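Textiles and Households
Reading time: 2 minutes

3. Sorting and grading of donated clothing

3.1 Intake at the two sites

The study followed donated garments through two sorting rooms, one in Westden and one in Jesstead, over a period of six weeks beginning in March. Both rooms receive clothing from street collection points and from household clearances. Bags are weighed on arrival, opened the same day and emptied on to a table before any item is graded. Items on hangers are entered separately and do not form part of the figures given in this section.

Staff at both sites used the grading sheet drawn up for the earlier Drumach survey, with minor changes to the wording on stains. Each garment was given a grade for fabric condition and a second grade for fastenings and seams. Where the two grades differed, the lower one was recorded. Garments of mixed fibre content were entered under the fibre named first on the care label, and those without a label were entered as unknown.

Figure 3. Peach-pink long-sleeved shirt and folded red cloth on a dark grey tabletop.
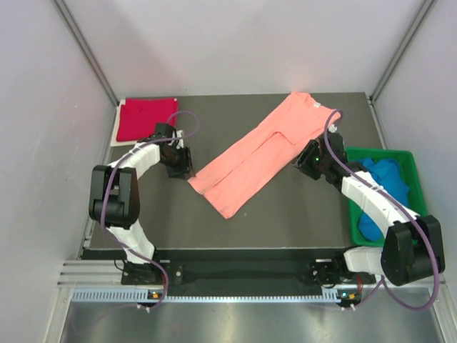
3.2 Agreement between graders

A sample of garments was graded again by a second member of staff who had not seen the first result. The two grades matched in 92 per cent of cases at Westden and in roughly 90 per cent at Jesstead. Most disagreements concerned light wear at the cuff and collar, which the Drumach sheet treats as a single category. Baidoo's revised scale separates the two, and its use would probably have removed a good part of the difference between the sites.

Pale garments raised a further difficulty. Loose fibres and small marks show more readily on light cloth than on dark, and graders at Jesstead tended to mark such items down even where the fabric itself was sound. The sheet allows surface fibres to be ignored if they can be brushed away, but this instruction appears on the reverse and was not always followed. Light-coloured knitwear was therefore regraded at the end of the period under the same lamp at both sites.

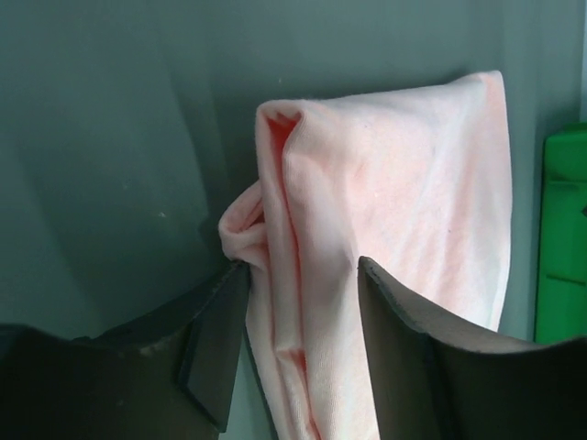
Does the grade given at intake decide whether a garment is resold?

The grade is one of several matters taken into account. Season, size and the stock already held in the shop also bear on the decision, and a sound winter coat received in spring may be stored until the autumn. Garments in the lowest grade are sent for fibre recovery at both sites, whatever the time of year.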